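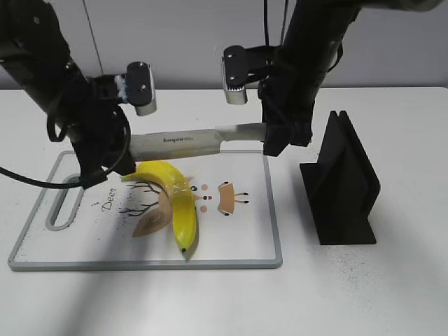
Unit 5: Boards, Knives and the First Cuts

Notes for the Woseck kitchen skills course. Read before the practical. Bring the tool sheet from Unit 4.

1. The board

Set the board flat on the table and press on each corner in turn. If it rocks, turn it over or put a damp cloth under it. A slot handle goes to the side, away from your knife hand. Printed boards, like the one with the deer, are used in this unit for toy fruit only. Real food goes on the plain boards from the rack – Vimala Naidu will show you which shelf.

2. The knife

We use a wide-bladed kitchen knife with a metal handle. Metal handles get slippery, so dry your hands and the handle before you start. Grip close to the bolster, thumb on one side and bent first finger on the other. The blade lies flat on the board when you are not cutting, with the edge facing away from you. It does not hang over the side of the table.

3. Placing the fruit

The toy banana is the practice piece. A curved fruit rolls, and it rolls more when it is glossy. Lay it on its side so the curve rests on the board, then bring the blade across it. Check where the blade will land before you put any weight on it.

With a real banana, trim the stem end first, then the dark tip. Slices should come out even enough to dry at the same rate. We will need this in Unit 7, when Ghislain McKinnon takes the drying session.

4. Practice

Work in pairs for 17 minutes, then change places. One person handles the knife and the other watches the grip and the position of the board. Fill in both columns of the sheet.

5. Clearing up

Knives are washed one at a time and never left in the sink. Wipe the board on both sides and stand it on its long edge to dry. Toy fruit goes back in the tub.

Reading for next time: Caron, Kitchen Handwork, the chapter on root vegetables.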